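Stelldale Public Library
@StelldaleLibrary

September 28, 2024

The Library is reviewing how it lends, replaces and retires its tote bags, and wishes to share the results with cardholders. This thread sets out what we found and what will change in October. (1/19)

The bag program began as a way to help families carry picture books home. It was never meant to be permanent. Bags are now used by readers of every age, and many households hold more of them than they need. (2/19)

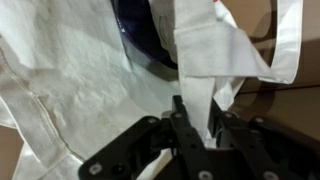
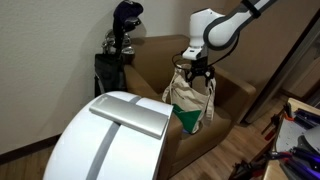 Canvas tote bag, both photos.

Over the past year the Library lent 2,960 bags across both branches. Of these, 2,558 have been returned. The remainder are still out, and we would be glad to have them back in any condition. (3/19)

There is no fine for a late bag. There has never been a fine for a late bag. Staff at the Jatitz Street branch have been asked about this often enough that we are stating it here in plain terms. (4/19)

A bag does not need to be returned with the books it was lent with. Bags and books are recorded separately. Please feel free to return your books on time and the bag on a later visit. (5/19)

Bags may be handed in at either branch during open hours. Please do not put them through the outdoor book slot. Handles catch on the inner flap and the slot then has to be cleared before anyone else can use it. (6/19)

Before returning a bag, please check it for personal items. We hold small items at the front desk for 30 days. Library cards found in bags are held at the desk of the branch that issued them. (7/19)

Washing. The Library washes returned bags in cold water with a mild, unscented soap and hangs them to dry. We ask borrowers not to use bleach or a hot dryer. Plain cotton canvas can shrink a good deal in the first hot wash, and the seams tend to pull. (8/19)

If a bag has been used for groceries, please tell us when you return it. It will be washed and set aside for use at the book sale. We do not lend such bags with children's books, as some young readers have food allergies. (9/19)

Ink and newsprint marks are to be expected and are not treated as damage. Borrowers will not be asked to explain a stain. (10/19)

Repair. A bag with a loose handle or an open seam can often be mended. The sewing table at the Ng Reading Room is open to any cardholder and is stocked with heavy thread, needles and a small supply of cotton tape. (11/19)

For a loose handle, we suggest a square of stitching with a cross through the middle, sewn through both layers. A single row of stitches at the top edge will not hold the weight of hardcover books for long. (12/19)

Bags beyond repair are cut down for cleaning cloths or sent to Hukum Textile Recovery, which has collected from our loading door since the spring. They accept clean cotton only. Bags with a plastic lining cannot go in this load, and we ask that they not be left with us. (13/19)

On buying new bags: the Library had planned to order 600 for the coming year. Given the number now in hand, that order has been withdrawn. The money will go to large-print titles, which have had a long waiting list at both branches. (14/19)

Changes from October. Each card may have two bags on loan at one time. Bags will be lent for the same period as books and will renew with them. Teachers and home delivery readers are exempt from the limit. (15/19)

Cardholders who already have more than two bags need not do anything at once. The limit will apply to new loans only. Those who prefer to keep a bag may ask at the desk to have it removed from their record. (16/19)

Several readers wrote to ask whether paper bags would be simpler. We considered this. Paper bags will remain available on rainy days at the Jatitz Street branch, where the walk to the bus stop is uncovered, but they will not replace the lending program. (17/19)

The full review was prepared by Cheng-en Kuo, Circulation Services. Printed copies may be read at either front desk. A large-print copy is available on request, and staff can read any section aloud by telephone. (18/19)

Written comments are welcome through the end of October. Please include your branch, but do not include your card number in a public reply. Comments left under this thread will be read and passed to Circulation Services, though we may not be able to answer each one. (19/19)

Added: A reader asks whether bags from other libraries can be handed in with ours. They can. We send them back with the regular interlibrary delivery, so please allow extra time if the lending library has given you a due date.

Added: The sewing table is closed while the Ng Reading Room is in use for story hour. Hours are posted on the door and at the front desk.

Added: In reply to two questions about donated bags, the Library is not accepting donations of new or used totes at present. The book sale does accept sturdy boxes with lids. Please bring them flat, and ask at the desk before leaving more than a few.

Contact Stelldale Public Library | Accessibility | © 2024 Stelldale Public Library | Back to top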